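Hudomora Allotment Society — minutes of the August meeting

I said I'd type these up the same night, so forgive the spelling. We started at 7.15 with 14 of us round the table, which I think is our best turnout since the seed swap. Marwan Saab took the chair and I took the notes, as usual.

Last month's minutes were agreed, once I'd changed "leaks" to "leeks".

Water. The new butts from Skemen have come and I'm told two of them drip at the tap. Marwan will ring and ask for new washers. Until then please stand a bucket underneath!

Money. We have £333 in the bank after paying for the skip. I'd hoped for more, but the plant stall was rained off — we'll try again next month, under cover this time.

Paths. A long chat about wood chip. Obeidat can drop off a full load for nothing if we clear the gate first, so I've put my name down with a shovel.
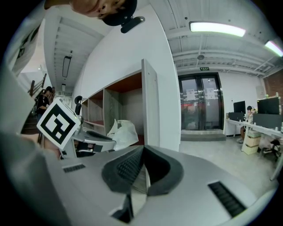 We then got on to the bottom hedge, and I'm afraid we went round in circles. Half of us want it cut hard, half want it left for the birds. I've put it on the list for next time.

Any other business: plot 2 is free again. Keys are with me.

Closed at 8.40.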